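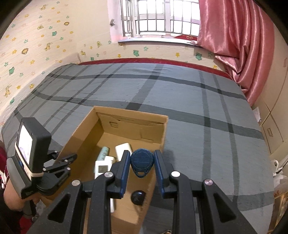
Message 586, page 2

De : Achilleas Politis
À : liste Prornow
Objet : Re: pince à main Kustance, prise des petits objets

Bonjour,

Je réponds à Panagiotis point par point, en laissant son message pour ceux qui prennent le fil en route.

> Nous hésitons à commander le lot Kustance pour l'atelier.
> Le revendeur parle de la pince à main avec les doigts à
> tampons bleus, mais la fiche ne dit presque rien sur les
> petites pièces. Est-ce que quelqu'un l'a essayée sur autre
> chose que des cubes de démonstration ? Et est-ce que deux
> unités se gênent quand on travaille dans le même carton ?
> Panagiotis Karras

Pour les petites pièces, oui. Je l'utilise depuis juin sur des objets courants : badges, tubes, télécommandes, petits boîtiers. Le porte-clés bleu foncé en forme de goutte est un bon test. Il se prend entre les deux bouts de doigts, un tampon de chaque côté. Le bord strié aide. Sur une coque brillante et ronde, il faut serrer davantage et la pièce tourne parfois entre les doigts. J'ai fait 30 prises de suite avec le porte-clés et j'en ai perdu 2, les deux fois parce que j'avais fermé trop près de la pointe.

Les tampons s'encrassent vite avec la poussière de carton. Un chiffon humide suffit. Le revendeur vend un produit pour cela, je n'ai pas vu de différence.

Pour deux unités dans le même carton, c'est possible mais il faut s'organiser. Un carton allongé, ouvert, posé de biais devant les deux opérateurs, convient mieux qu'une caisse carrée. Les bras extérieurs sont larges et ce sont eux qui se touchent en premier, bien avant les doigts. Chez nous l'un prend pendant que l'autre reste au-dessus du bord. Repliez bien les rabats à l'intérieur, sinon les articulations s'y accrochent.

Deux remarques sur le matériel reçu :

- L'appareil à écran se monte sur le côté de la pince. Le support livré a du jeu, j'ajoute un élastique large autour. Il mord un peu sur le bord de l'écran, ce n'est pas gênant pour lire. Dolero propose une bride rigide, je ne l'ai pas essayée.

- Les axes des articulations sont à vérifier à la réception. Sur une de mes pinces, un axe était dur et les doigts ne fermaient pas de la même façon à gauche et à droite. Le service Kustance l'a échangée sans discuter, mais le retour a pris presque 30 jours.

Pour la comparaison avec le modèle Peng, que quelqu'un demandait plus haut : la Peng est plus légère et fatigue moins le poignet. En revanche ses doigts sont plus épais au bout, et un objet plat couché au fond d'un carton se ramasse mal. Si vous faites surtout du tri de petits objets, je prendrais la Kustance. Pour des bouteilles ou des boîtes, la Peng suffit et elle coûte moins cher.

Dernier point, la notice française s'arrête au montage - pour l'étalonnage il faut prendre la version anglaise, qui est à jour. Je peux envoyer mes notes à ceux qui les veulent, écrivez-moi hors liste.

Panagiotis, si vous commandez, demandez un jeu de tampons de rechange avec le lot. Commandés à part, les frais de port dépassent le prix des pièces.

Cordialement,
Achilleas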